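Hiring from Ackroyd Table Hire: your questions, answered with what patience we have

Do I need to book ahead?
Yes. December fills up by September, and June is usually spoken for before the crocuses are out. You can try ringing on the morning of the wedding. People do, and we enjoy the company.

How much is the deposit?
£35 for small orders, £200 for anything that needs the van. It comes back to you once everything has been checked in at Prurport.

Do I have to polish anything before returning it?
Please don't.

What about candle wax? 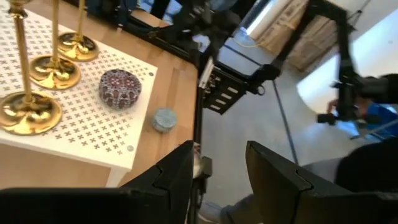
Wax is our department, and we would much sooner meet it than the scratches left by your butter knife. It gathers in the corners of anything fancy, so if you know your guests are lively, choose a plain shape. Brass candlesticks with thin stems and wide domed bases, like these three, give it very little to cling to. Glass is worse than either. Leave the wax where it fell and tell us when you drop off.

Which candles fit?
Standard dinner candles fit the Andik range. The Urkus range is older and fussier, and wants a slimmer candle or a bit of foil. Scented ones are allowed, though not at a table where anyone hopes to taste the soup.

How many should I put on a table?
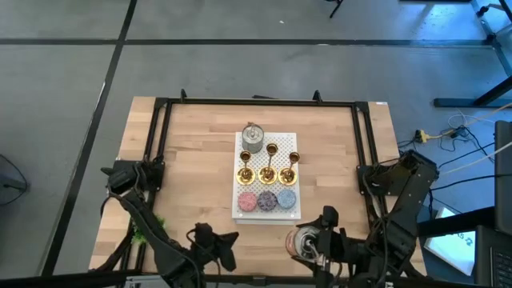 For a table of eight we suggest 2 and a low bowl of flowers. More than that and your aunt has to lean sideways to disagree with your uncle. Long tables can take a good many more, provided somebody remembers where the gravy is going.

Do you deliver?
Yes, for £39 each way, to the ground floor. Stairs are between you and your cousins.

What if I lose something?
We keep the deposit and think of you now and then. Check the tablecloths before they go to the laundry, please.

Related questions
Tablecloths: sizes and stains
Cake stands and how to carry them
Opening hours at Prurport
Cancelling a booking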